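Folding season

It's March, which in our house means I have once again decided to become a person who folds paper. Last year it was sourdough. The year before that it was a ukulele, now living behind the couch with 3 strings and a reproachful look.

The book is called Gamlow's Paper Year and I paid too much for it at a shop in Mirkport. It has 133 models, graded by coloured dots from "beginner" to what I assume is "engineer". I'm still on the beginner dots. My favourite so far is the one where you crease the sheet down the middle, bring the top corners in and end up with something like a little house, at which point the book says "continue as before", as though we'd been through something together.

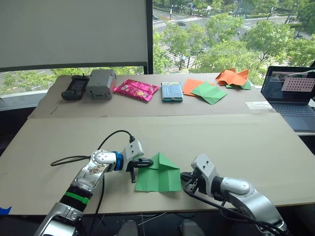 My trouble is always the second corner. The first goes down beautifully, and then its neighbour springs back up like it's got somewhere to be. I've tried a bone folder, the back of a spoon and a firm tone of voice. The spoon is winning.

Green is the only colour I've got left in any quantity. I ordered the Zito pack, 70 sheets, and the good greys and the one decent mustard went in the first week on boats (for the bathtub, where they lasted as long as you'd expect). The heavier Amegashie stuff holds a crease better but cracks if you change your mind, and I change my mind a lot.

Next up is a frog that's supposed to hop. Page 48 says to allow twenty minutes, so I've cleared the afternoon and put the kettle on.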